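Re: [milleo-users] Milleo 20 on older laptops, worth the jump?

On the milleo-users list, a member wrote:
> I'm still on the previous release and everything works, more or less.
> The machine has a slow disk and not much memory. Has anyone moved a
> laptop like that to 20? I'm mostly worried about the package
> database conversion, and whether the old panel settings survive.

Yes, do it! I moved two machines over last week, one of them a Kaltville netbook that I had pretty much written off, and I'm so pleased with how it runs now. The new session manager waits for the disk to settle before it starts the indexer, so you get a usable desktop right after login (on the old release I'd be staring at a gray panel for ages).

The conversion first. It went through all 900 packages on the bigger machine without a complaint. On the netbook it stopped at 559 and sat there, and I thought I'd killed it, but it was only rebuilding the font cache. Leave it alone and it carries on. If you want to watch what it's doing, switch to the second console and run

 milpkg convert --status

which prints the package it's working on. Please don't pull the plug at that point – the old database is moved aside before the new one is complete, and getting it back by hand is no fun.

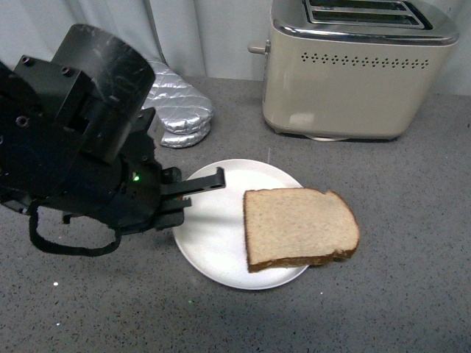 Panel settings were a mixed bag for me. Launchers and the clock came across fine, and so did my keyboard shortcuts. The weather applet didn't, since it was dropped in favor of the Cerkitz one, and you have to add that yourself from the panel menu. Wallpapers now go in a folder under your home directory and the picker reads them from there. My own wallpaper turned up in the list right away, and the new scaling option fills the wide screen without stretching anything. I love that they finally fixed this!

Some smaller things I noticed:

Suspend works on the netbook for the first time ever. I had to remove my old workaround script from /etc/milleo/sleep.d before it behaved, so check whether you have one.

The wireless driver is in the main kernel package now, so you can drop the extra repository.

Memory use after login is 87 MB lower than before on the netbook, with the same applets loaded. Your mileage will vary, but on a small machine you really feel it.

One thing I haven't sorted out is printing. The Tsoukalas driver installs, the queue shows up, and then jobs just sit there marked as held. If anybody has that working on 20, I'd love to see your queue config.

Back up /etc and your home directory before you start, and go for it. Post the converter log here if it gets stuck and I'll happily take a look.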